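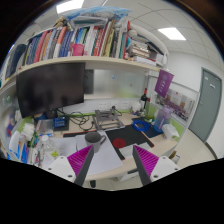

Graven Introduces Wokero Hand-Held Gripper Kit for Recording Everyday Desk Tasks

Kit records manipulation work in ordinary offices, with no robot on site

FOR IMMEDIATE RELEASE

March 30, 2021 - Graven today announced the general availability of Wokero, a hand-held gripper kit for organizations that train robots to handle common objects. The kit allows an operator to carry out a task by hand, in the room where the task normally takes place, while a wide-angle camera mounted on the tool records each grasp from the position a robot's own wrist camera would occupy.

Wokero is offered to research laboratories, integrators and manufacturers of service robots. Each kit contains one gripper with two parallel fingers, a set of magenta ribbed pads, the camera mount, a charging dock and a license for Pastor, the company's software for sorting and reviewing recordings. A carrying case is included. The camera itself is supplied separately, and a list of supported models is provided with every quotation.

The product was developed for work on surfaces that have not been cleared or prepared. A typical desk session involves a mug, a rack to hang it on and a bottle of water, with papers, cables and a mouse pad left where they are. Graven's position is that recordings made under these conditions are of more use to customers than those made on a bare bench.

"Our customers asked for a tool they could take into a working office and put to use the same morning," said Glenys Howells, director of products at Graven. "They did not want to move the furniture, and they did not want to ship an arm to every site. Wokero goes in a case, and the person holding it needs one short training session."

The ribbed pads are molded in a flexible compound and attach to the finger mounts with screws. They are intended for smooth and rounded objects, including ceramic mugs and plastic bottles, and can be replaced by the operator without returning the tool.

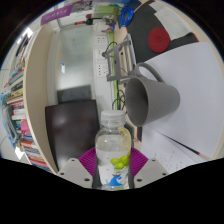

Clear containers received particular attention during development. Transparent plastic is difficult for many vision systems, and the level of liquid inside a bottle changes its appearance from one recording to the next. The Pastor software lets reviewers tag recordings by object, material and fill level, so that a training set can be balanced before it is exported.

Graven conducted a pilot program with Eleck, an integrator of robots for office and hospitality settings, beginning in December. Eleck operators used eight kits at three sites and recorded 103 hours of material. Comments from the pilot led to a lighter handle and to a change in the finger mounts, which now accept pads from either side.

"We were able to start with the tasks our clients ask for most, such as hanging up a mug or picking up a drink," said Rezaul Seneviratne, head of data operations at Eleck. "The review software took some getting used to - our team had its own way of naming files - but the recordings were consistent between operators, and that was our main concern."

Availability

Wokero kits may be ordered directly from Graven beginning today. Standard delivery is nine weeks from receipt of order. Training is available on site or by video call, and replacement pads are sold in sets. Existing holders of a Pastor license may purchase the gripper and dock alone.

About Graven

Graven designs and manufactures hand-held recording tools and related software for the robotics industry. The company supplies equipment to commercial and academic customers and provides training and repair services for all of its products.

Media inquiries should be directed to the Graven press office, to the attention of Glenys Howells.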